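Projects > Zimance > Gripper comparison > Progress report, April
3 comments · 2 shares

Prepared by Nelly Cabrera for Flora Urquhart, Kalletti fund

In this period we compared two grippers on the same arm. The first is the Naltside parallel gripper that we bought last year. The second is our own printed gripper, which carries a soft finger pad. The arm, the controller and the software stayed the same for both, so the results can be compared directly.

The plan in the proposal was 2,000 grasp attempts in total. Until now we have finished 500 with the Naltside gripper and 449 with the printed one. The difference comes from one afternoon when we had to stop and print a new finger holder. The old one had a small crack near the screw, and we did not want to mix results from a damaged part with the others.

The low work area, close to the floor and the wall, is now also in use. We added it on request of Matić, our partner for the household tests, who wanted to see how the grippers behave near cables and small plastic parts.

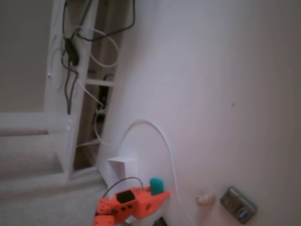
Working near cables is more difficult than we expected. A thin cable has almost no stiffness, and the hard fingers of the Naltside gripper often push it away before they close. The soft pad holds it better, but it wears quickly and we must check it every morning. For boxes and blocks we see no clear difference between the two grippers.

The wiring on the printed gripper needs improvement. The wire goes outside the housing, and at some wrist angles it can catch on objects. We will move it inside in the next version — this needs a new drawing, but no new parts to buy.

Spending is inside the plan. We ask for one change only: to move the unused travel money to printing material and spare pads. The remaining attempts will be done in the next period, first the cables and then the mixed objects. The raw logs are in the shared Zimance folder, and Flora already has access.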